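Kandness Open Day Recordings

README, second revision

What this is

A folder of recordings made during the open day at the Kandness workshop in Drulesthorpe on 5 Dec 2024. Visitors were handed a pair of grippers, pointed at a table, and asked to tidy it. The recordings are the result. If you came for polished expert demonstrations, those are in the Garrido folder, where people knew what they were doing.

The release holds 200 episodes. Each one is a single attempt at a single task by a single visitor, including the attempts where the visitor stopped halfway to ask about parking. We trimmed the parking questions. We left in the hesitation, which is most of the running time.

How the day went

Doors opened in the morning and the queue formed at the coffee, as queues do. We ran 2 stations. Station A had the arranging tasks, with a framed print, artificial flowers and a black box. Station B had cups, and by lunch Station B had fewer cups.

Each visitor got a short briefing from Ainhoa Rivas, who has given it so often that she can do it while repairing something else. It covers how to hold the grippers, how to close the fingers, and why you should keep the marker cubes facing outward. Visitors remember the first two. We then let them practice for as long as they liked, up to the point where the next person in line began to sigh.

The arranging task sounds like nothing. Pick up the box, set it down somewhere else, stand the picture where it looks right, lay the flowers next to it. People who had come in expecting to see a robot do this were mildly put out to learn that they would be doing it themselves, with the robot to follow at some later date. 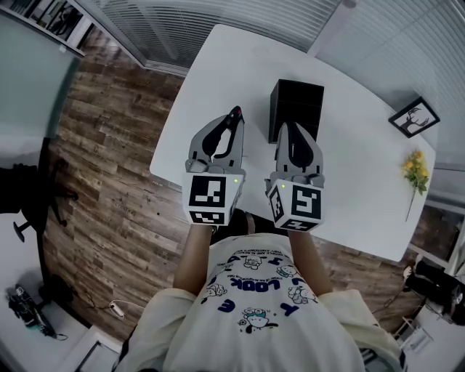

Ainhoa thinks the box was the wrong choice for beginners, and has asked for that to go in the README. Her view is that a tall box punishes anyone who grabs it low, that visitors nearly always grab low, and that we could have spared everyone some suffering with a sponge. She would also like it known that she said so in advance.

She did. The box stays in this release. The sponge is under discussion.

The flowers were the surprise of the day. The long stem gives you something to pinch and then swings wherever it wants, and several adults spoke to it sharply. Children did better, mostly by not planning. If you're training on this data and find the flower episodes noisy, that is the correct reading of them.

What's in the folder

episodes: one subfolder per attempt, with head view video and gripper tracks
tasks.txt: the wording visitors were given, typos preserved
notes.txt: operator remarks, written during the day and not improved since
rason: the conversion scripts, named after the tool they replaced, which was also called Rason. Sorry.

Visitors signed a consent form before recording. Names were kept on paper and are not part of the release. Audio was removed from every episode, partly for privacy and partly for the language at Station B.

Known problems

The clock on Station B ran 2 seconds behind Station A until after lunch. The scripts correct for this. If you write your own, you'll need to correct for it too, and you will forget.

Marker tracking drops out when a visitor turns a wrist too far, usually while showing a friend how well it's going. Gaps are marked in the tracks and have not been filled in.

In 8 episodes the visitor swapped hands' worth of work partway through and finished with one gripper. They're labeled "one-handed" in the notes. We thought about dropping them, but they include the best flower placement of the afternoon.

Success labels were assigned by whoever was standing nearest. Treat "neat" as an opinion.

Using it

Fine for research and teaching. Please don't report it as skilled human performance — several of the humans would be embarrassed. Corrections go to the Kandness workshop desk, marked "open day", or they end up in the pile for the heating.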